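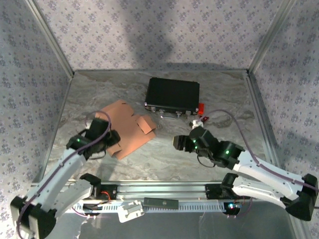 Cases, Boxes and Wallpaper - my September gallery

Hello again! If you've been here before you know the drill: I put up pictures of whatever has been going on in the packing corner, write a line or two to go with them, and then the line or two gets out of hand. This month it's cardboard and hard cases, with a bit of wallpaper talk because so many of you asked.

For anyone new, I make fold-up boxes. Flat sheets, no glue if I can help it, with slits and tabs that hold the whole thing together. Most of them end up inside something else - a drawer, a suitcase, a tool case - and keep small things from rolling around in there. I started with shoe boxes I'd taken apart on the kitchen floor and I still haven't really stopped.

The black case
Oh, I love this one. Matte black with a little texture to it, silver trim along the edges, small chrome latches, silver handle. It looks like it should be full of documents in a spy movie. Mei-kuen Yuen found it at the Telberg flea market on a Tuesday, right at closing time, and she let me have it for what she paid plus a jar of plum jam (she got the better deal, it was very good jam). My plan is to fit it out for beads and thread so I can take it to the Hervieu weekends without everything landing in one heap at the bottom.

The tan cardboard
Same stuff as always, tan-brown, cut flat with notches along the edges and a few slits. People write to me asking why the outline is such a funny shape, and all I can say is that boxes look odd when they're lying down! There's a flap folded up on the right side, and that's always my favorite bit of any template, when one piece stands up and you can start to guess the rest. Folding across a score line with a ruler laid along it gives a much sharper edge than pinching it with your fingers. I pinched for years. My early boxes look like they've been sat on.

Something small and red
I do like a bit of red next to black. All my cases get a little red something sooner or later, and Benjie Dumlao says my whole corner looks like a checkerboard that lost its board. He can talk - he keeps his screws in yogurt pots.

The wallpaper
Right, the wallpaper! More messages about this than about any box I've ever made. It's a pale lavender-gray with little purple flower sprigs all over, and it goes around three sides. I know it's a lot of flowers for a place where you mostly cut up cardboard. Sandrine Coste had the rolls left over from her hallway and I said yes before she'd finished the sentence. Matching the sprigs at the joins took me a whole afternoon and two cups of tea that went cold, and I would do it again tomorrow. The background in my old pictures was a beige wall with a light switch, so you can see why I'm pleased (Séverine Besnard liked the light switch. She says it gave a sense of scale).

The marble look
Light gray with darker gray and beige swirls. I went back and forth between this and a plain white surface for ages. White showed every pencil mark and crumb of board, and with the swirls you can leave a mess for a day or so before anybody notices. The drawback is that tiny white bits vanish on it. If you drop one, run your palm flat over the surface and you'll feel it long before you see it.

How I measure up a case
A few of you wanted this written down, so here goes. Open the case all the way and measure the inside at the bottom as well as the top, because the sides often lean. Then take a little off every measurement. I used to cut to the exact size and then wonder why I needed a butter knife to get the box back out. For a first try I use scrap board, whatever's in the recycling, and I write on it in fat marker which way is up. Dorian Fleury skips the scrap version and goes straight to the good sheet. We don't discuss how that goes.

If the tabs keep popping out, your slits are probably too wide. Cut them as a single line and wiggle the tab in. If the board tears at the corner, snip the end of the slit at a tiny angle and it'll give a bit.

Bits and pieces
The Torkura knife I mentioned last time is still going, on the same blade holder, and yes, I do change the blades. For the thick board I've gone back to the Veririco ruler with the rubber strip underneath. It doesn't slide, and I've still got all my fingertips.

The template for the small tray with the lift-up side is nearly ready to share. I've got the outline drawn out neatly now, but I keep changing my mind about the second row of notches. Mei-kuen is trying it on her sewing box first, and if hers holds together on the bus I'll put it up here for everyone. If you've got an odd-shaped case you'd like a liner for, leave me the inside measurements in the comments and tell me what's going in it. Long thin ones especially, please - Sandrine has a flute case with no flute in it and we're both stuck.

Next month: drawers! I've pulled out the worst one already and I'm a little scared of it.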